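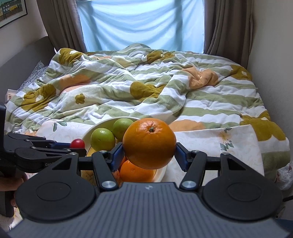 Figure 5.1 A bowl of oranges and limes on a bed. Is the fruit put away?

01/01/2019
By Lahcen Benmoussa

Contents | Previous chapter | Next chapter | Glossary | Index

Chapter 5
A Place for Everything?

Most household manuals open their chapter on tidying with a rule: every object has a place, and a tidy home is one where every object is in it. Students meet the rule early, usually as children, and repeat it in their first written assignment as though someone had tested it. I would like you to put it under some strain before you repeat it again.

Take the fruit in Figure 5.1. An orange belongs in a bowl, most people will say, and one of these is being held just over a bowl with another orange and two limes in it. So far the rule is happy. But the bowl is on a bed, on top of a cream floral-print sheet, and the same people will say that a fruit bowl belongs in the kitchen. Once the orange is in the bowl, has anything been tidied? By one reading, yes -- loose fruit has been gathered. By another, a small mess has been packed into a container and left where it was.

The difficulty is that "place" is doing two jobs. It can mean the container an object sits in, or it can mean the room the container stands in. Manuals slide from one to the other without saying so. In this chapter we will call the first the holder and the second the station, and you should use both words in your exercises even when it feels fussy.

The Lytvynenko checklist, which many of you will have used in a practical course, scores holders only. A bedroom with 17 objects in the right bowls, trays and boxes gets full marks, whatever those bowls and trays are doing in a bedroom. The Mornitz method scores stations only, and will pass a kitchen counter covered in stray lemons. Both have loyal users. I have taught with both and trust neither very far.

There is also the matter of the bed. Levon, whose handbook is still on the reading list, treats a bed as a "resting surface" to be cleared before any other work begins. Anyone who has sorted a household knows why people ignore him. A bed is large, soft and at a handy height, and things set down on it don't roll far. Round fruit on a bare tabletop is another story. Whether a bed should be used for sorting is a fair question, but Levon never asks it; he simply forbids it and moves on to curtains.

Hikent's home survey is often quoted against him. It covered 100 households and reported that beds were the most common sorting surface. Read the appendix on page 142 before you lean on this. Households filled in the forms themselves in May, and "sorting" was left for them to define. Some counted folding laundry. Some seem to have counted emptying a handbag.

Section 5.1 looks at holders: what makes a bowl a good one for fruit, and when mixing kinds of fruit causes trouble. Section 5.2 turns to stations and the trip between rooms. Section 5.3 deals with objects that have a holder but no agreed station, a group that is larger than the manuals admit.

Contact the author | Copyright 2019 Lahcen Benmoussa | Back to top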